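Two nights under a properly dark sky

I've been back from Renport for a few days now and I'm still walking into doorframes because I keep looking up. I'd wanted to do a dark sky weekend for years and kept putting it off (too cold, moon's too bright, somebody's birthday), and then in June the new moon landed on a weekend, the forecast was clear and I ran out of excuses. So I put the telescope in the back of the car, belted it in like a toddler, and drove 129 kilometres away from the nearest decent coffee.

If you've only read this blog for the bread posts, sorry, this is going to be a long one about stars.

The telescope is a Mäkelä Dobsonian with a 200 mm mirror, bought second-hand from Anjana Sivakumar, who was moving up to something the size of a hot water tank. It's a tube on a wooden box. There's no motor and no phone app, you just push it around by hand until the thing you want drifts into view, and then you nudge it along as the sky turns. I love it so much! At home in Norkside I can get the Moon, the planets and a few of the brighter clusters, and on a good night I can convince myself I've seen a galaxy. The streetlight across the road does the rest.
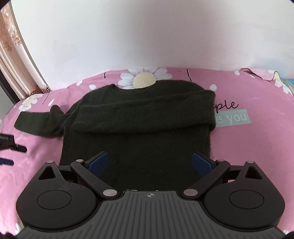 June is the best time of year for the middle of the Milky Way if you live down here. It comes up in the east after dinner and by midnight it's right over your head, the bright bulge in Sagittarius with the tail of Scorpius curling next to it. The trouble is that it's also the best time of year for losing the feeling in your feet. The lookout above Renport is 974 metres up and the wind comes straight across the paddocks, so I'd laid out layers on the pink bedspread in my room like I was off to Antarctica. The dark green knit jumper was the one that counted, a bit fuzzy, round neck, long enough to tuck in, and I wore it both nights under a jacket that has never kept anyone warm by itself. Thermals, jumper, jacket, beanie, second beanie. I'd still take another pair of socks next time.

The first night I set up just before six and then did the thing I always tell other people to do and never do myself, which was wait. Your eyes need a good while in the dark before they're any use. I sat in a camp chair with my hands up my sleeves and watched it happen. First the Southern Cross and the Pointers, same as at home. Then the Coalsack, that dark patch next to the Cross, and I realised I'd only ever seen it in books. Then the whole band of the Milky Way came through from one side to the other, with lumps and gaps in it, and I said something out loud that I won't type.

People who grew up out there are probably laughing at me. I grew up next to a servo.

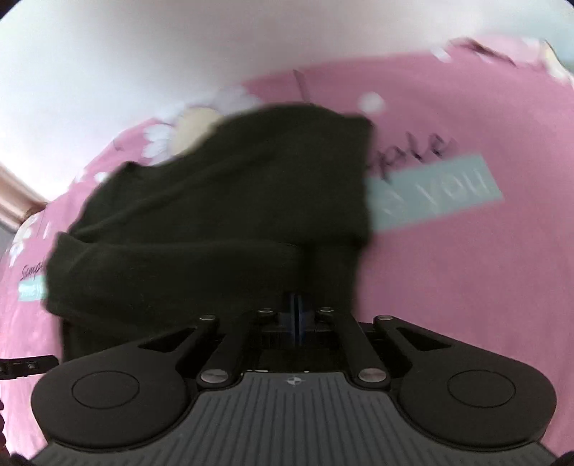 Renport, Friday afternoon.

OK, the list. I had a plan with sixteen objects on it and I got through most of them, mainly because I kept going back to the same ones. Omega Centauri was first. From Norkside it's a grey smudge, like a thumbprint on the eyepiece. From the lookout it filled the view with tiny grains of light all the way into the centre, and when I looked slightly to one side of it (your eye is better at faint stuff off-centre) it got bigger again. I stayed on it until my neck gave out.

Then the Jewel Box, which is small and neat and has one orange star in among the blue-white ones. Then the Eta Carinae Nebula, which I'd seen before but never with those dark lanes cutting through it. I tried sketching it and my drawing looks like a squashed moth. I'm keeping it anyway.

The big one for me was Centaurus A. It's a galaxy with a thick dark band across the middle and I have looked for that band from my backyard more times than I want to admit. I swung the tube across from Omega Centauri, lost my place, swore, started again, and there it was, a round glow with a stripe across it. Light from something over ten million years ago, going down a tube I'd paid for in cash in a car park. I had a little cry and then my eyepiece fogged up, so that was the end of that for a bit.

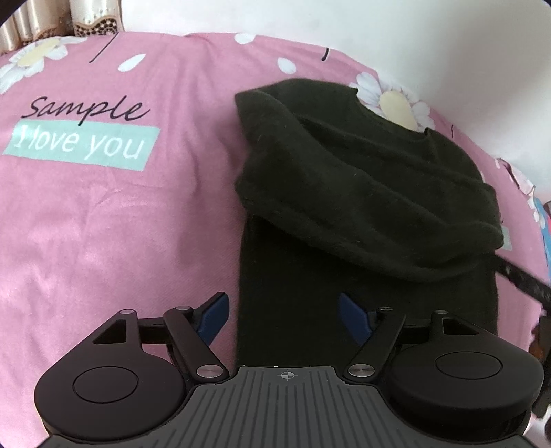 The second night was windier and the seeing was worse, with all the brighter stars jumping around, so I gave up on high power and used the binoculars instead. I'm so glad I did. Lying back on a picnic rug and sweeping slowly through Scorpius with no plan at all was the most fun I had all weekend. Half of what I found I couldn't name. I looked some of it up the next morning over toast, and I'm fairly sure one of them was the Butterfly Cluster and another was a smear on the lens.

A few bits and pieces for anyone thinking of going. Take a red torch, and put tape over every little light in your car before it gets dark, including the one in the boot. Fill the thermos right before you leave. The bakery in Bukercombe on the way up closes at two, and the vegetable pasties go well before that. The gate at the lookout is stiff but it isn't locked, you have to lift it.

Anjana wants to come along in August with the hot water tank, and she reckons we should have a go at the Veil Nebula, low in the north. I've already started a new list.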